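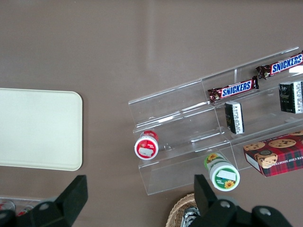 Features > Fighting > Netcode

2/17/24 | By the Features Desk

Brerkik first shipped Teuber with delay-based netcode, and matches beyond short distances suffered for it. The new PC version moves to rollback, with input delay adjustable from 2 to 6 frames. Replays from the old release do not load.
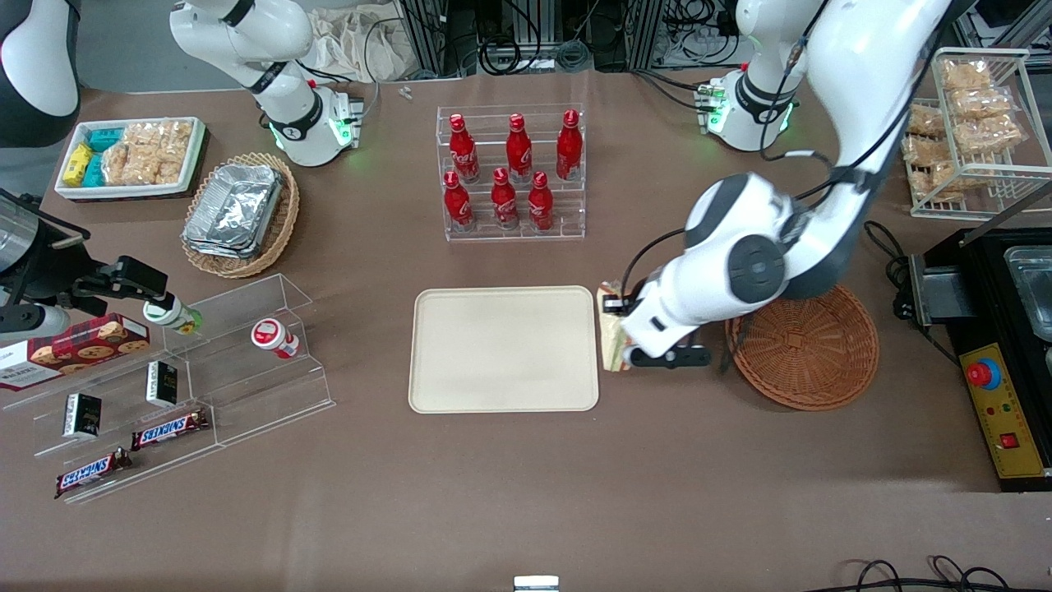 Roster and balance

All 14 characters return. Plullard keeps her air dash but loses the cancel out of crouching heavy kick. Grorkel's command throw now starts two frames later. The training mode shows hitboxes and frame data. A balance patch is planned for May.

Contact | Copyright 2024 | Back to top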